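4.2 Kitchen chores: what the arms can and can't do yet

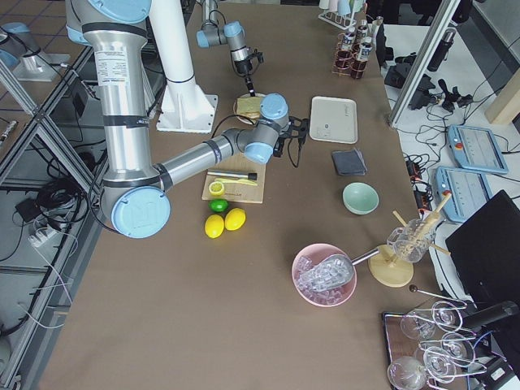

Fig. 28. Table laid for drinks: lemons, ice and glasses.

The Rillen software runs two arms. Moving bread or a lime is routine. Slicing is not – treat it as a trial task.

1. Place the cutting board within reach of the gripper.
2. Set the ice bowl beside it, scoop handle outwards.
3. Start the "Serve" routine on the tablet.

Note: Stemmed glasses may need 2 or 3 attempts.

CAUTION: Keep hands off the table while a knife is out. Know where the red stop buttons are before step 3.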